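Two grippers, one bin of blocks, and a sales sheet I didn't believe

I've been putting this post off because the last time I wrote about grippers I got a long email from a distributor explaining that I'd been holding it wrong. So let me say up front that this is one bench, one arm, and one person with opinions. If you're about to spend real money, do your own tests.

The short version is that I had two parallel grippers on loan or on hand, a Kella and an Arkberg, and I wanted to know if the Kella is worth what they charge for it. The Kella costs $1,115 more than the Arkberg by the time you add the mounting plate and the cable, neither of which is in the box. The sales sheet says the difference is "adaptive grip intelligence." I have read that phrase many times now and I still couldn't tell you what it refers to. As far as I can make out there's a current limit and a lookup table.

For parts I used the same set I always use: colored blocks and pegs that fit together, with holes, slots and a few awkward brackets. People complain that toy-like parts don't prove anything. I think they prove plenty. A gripper that can't deal with a flat-sided block in good light isn't going to get better when you hand it something oily.

The test I cared about most was the green U-shaped block. It has two uprights with a notch between them, and you can pick it up by straddling the whole thing or by putting one finger down in the notch and closing on a single upright. The second way is the harder one. You have to get a finger into a narrow space and then squeeze something that's off to one side of the part's center of mass, so the block wants to swing. 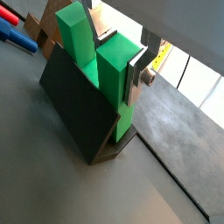
Wrist camera view, one finger in the notch and the other on the outside of the right upright.

I like the wrist camera for this kind of approach, and I'll defend it against the people who say a fixed camera is all you need. From up close you can judge whether the finger is going to clear the neighboring upright or clip it. What the wrist camera is bad at is everything else. The housing eats a big corner of the picture, and anything low down tends to disappear behind whatever is standing in front of it. I had a flat black piece hiding the bottom of the green block for a good part of one session, and no amount of fiddling with exposure fixes that.

The controller was a Pleltex, the small one. It's fine. It has a web page for settings that looks like a router from years ago, and it forgets the tool offset if you cut the power before it finishes saving. There's no message telling you that it's still saving. I lost most of an afternoon in July to that and I'm still annoyed. The Kella people would like you to buy their own controller, naturally, and they hint that the grip features work best with it. I asked for numbers on how much better. I got a brochure.

So, results. I ran 300 picks with each gripper, same program, same fingers as far as I could manage it (the bolt patterns don't match, so I had to drill an adapter). On plain straddle picks I couldn't separate the two. The Kella dropped 3 and the Arkberg dropped 5, and I wouldn't bet lunch on that difference meaning anything. If a vendor showed me those numbers with a bar chart I'd ask them to run it again, so I'm holding myself to the same rule.

Where I did see something was at release. The Kella opens more smoothly, and a part that's been set down in a tight spot stays where you put it. The Arkberg has a little kick at the start of the opening stroke. With the U block that's enough to nudge it against whatever is sitting next to it. I could tune most of that out by slowing the first bit of travel, and after that I had to look closely to tell them apart. It costs you cycle time, of course. How much that matters depends on whether anybody is waiting for your robot. Nobody is waiting for mine. 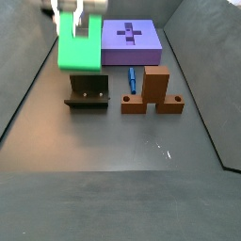 The other thing I wanted to check was crowding. Vendors love to show a gripper picking one part from the middle of an open table, and I've never had a job like that. Once there are walls on the sides and other pieces standing close by, the width of the finger and the bulk of the wrist matter more than anything printed under "intelligence." The Kella body is slightly fatter than the Arkberg's. In a walled bin I had to give up a couple of approach angles with it that the Arkberg took without complaint. That isn't on the sales sheet either.

I also tried the Kongkaew soft finger pads, which somebody recommended in the comments last time. They grip well on smooth blocks. They also squash enough that you lose track of where the part really is, and for putting a peg in a hole I'd rather have hard metal and a bit of slip. I took them off again. If your whole job is moving boxes from one place to another, maybe you'll like them more than I did.

Would I buy the Kella? With my own money, no. The release really is nicer, and I can see someone doing fine assembly all day deciding that's worth it. I'd still want them to drop the "adaptive" talk and publish a force curve — one plot, with units on both axes. I've asked twice. If they send it I'll add it to this post.

Next up is the same test with the Arkberg and a different set of fingers, narrower ones, once I find a drill bit that isn't dull.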